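Two arms sharing one tray keep stopping on me, any ideas?

Hi all! I've been putting together a two-arm sorting table at our shared shop (the Nomberg folks let us have a corner, bless them) and I'm nearly there. Each arm runs fine alone. When both head for the toy blocks, one of them stops with a protective stop, usually the left. I laid a tape grid on kraft paper to line things up, and the tray sits between the two grippers. Speed is 500 mm/s. Should I move the bases apart, or is this a software thing? 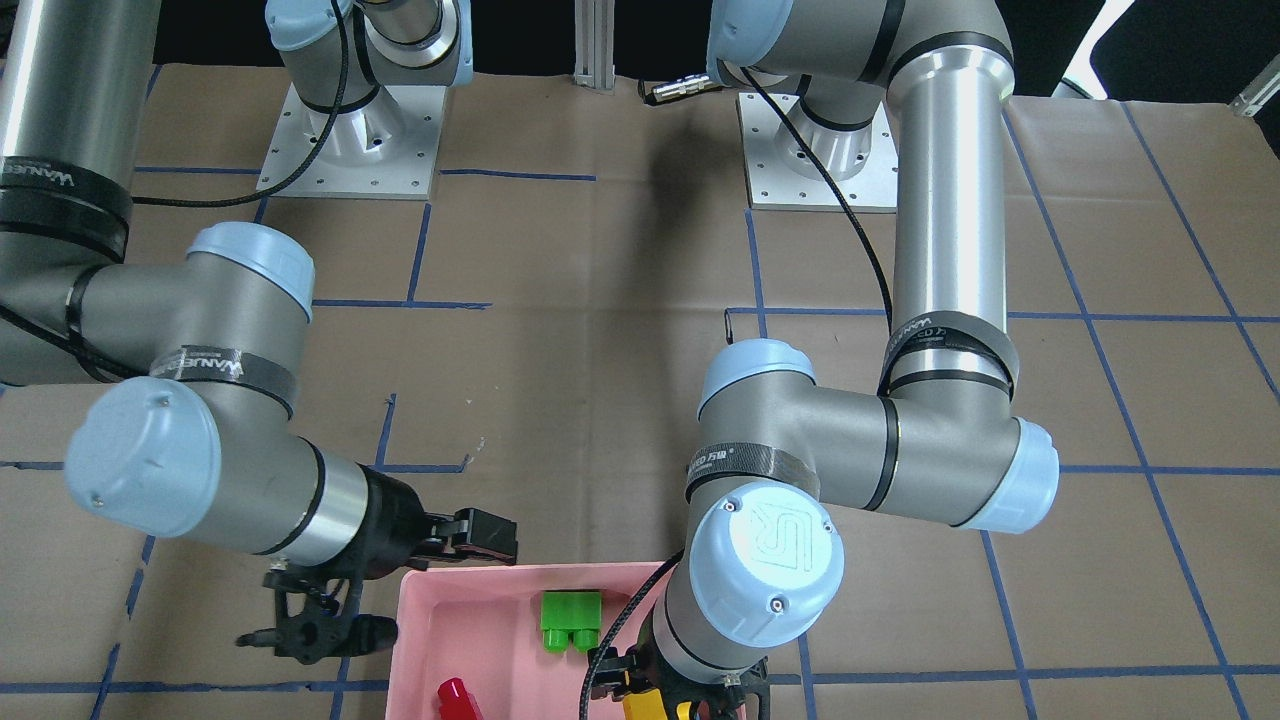 2 answers

Answer 1 (accepted)
Lovely project! I'd leave the bases alone for now, they're a pain to square up again. Check the payload setting on the left arm first, mine was still at zero after I swapped grippers and it tripped all the time. Then give the tray a simple lock in your program, so one arm waits outside until the other has backed out. Drop to 250 while you test. Oh, and look at your cables with the wrist turned all the way, a tug there can feel like a bump to the arm.

Answer 2
had same thing on my Hilano build, bigger tray fixed it. sort of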